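Drorkasside Robotics Club > Student projects > Laundry folding, spring team

ridgeback13
Posted January 31, 2020

We have 54 clean demos for the folding task and the club wants 1193 before we train anything. I say we train a small model now and see where it fails. Bokurero disagrees.

Bokurero
We did that in November with the towels and lost two weeks. The model learned one towel. Get more garments in first.
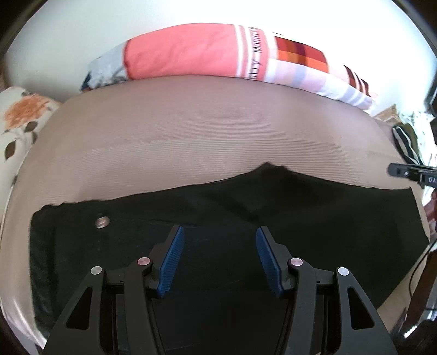

valtico_fan
My vote is to start with dark clothes, whatever the total ends up being. Our towel set was all light colors on a dark table, and the depth estimate went bad on anything black. A black garment on the beige ribbed cover gives a clean outline, but the wrinkles inside it hardly show. The bunched peak right of center is the easiest place to grab, so everyone will go for it. Please mix in some grasps from the flat parts.

ridgeback13
Fine, but flat grasps slip more. Do we keep the failed ones?

Bokurero
Keep them, in a separate folder. Label them the same day.

hexnut910
I disagree about the peak. If that's where a person would grab, the model should learn it. Forcing odd grasps just adds noise.

valtico_fan
Then it fails the first time a shirt lands flat.

ridgeback13
Half and half for the next batch. I'll update the sign-up sheet tonight.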